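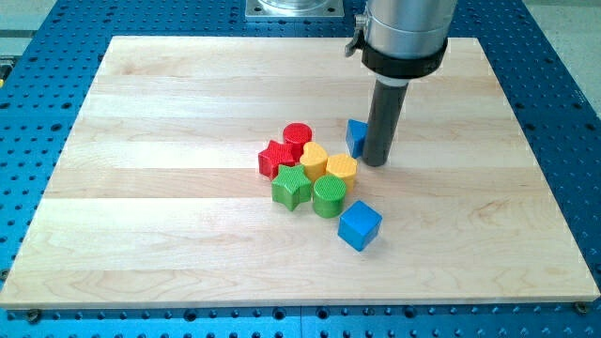
Unit 4 covers edge-glued panels. A panel is built from narrow strips because solid wood moves across the grain as humidity changes, and a single wide plank tends to cup. Strips with mixed ring orientation partly cancel this. In the light maple board, the joins show only as faint bands, with slight differences in tone from strip to strip; small knots are acceptable if they are sound. Two dark bolts hold the board at its front corners on the perforated blue table. Where a panel is bolted down, drill the clearance holes oversize across the grain.

Terms for the October test: cupping, glue line, clearance hole, ring orientation.

Exercise. A panel is 287 mm wide and made of strips 21 mm wide before trimming. Find the least number of strips and the waste. Show all steps. Hand in by 28th December.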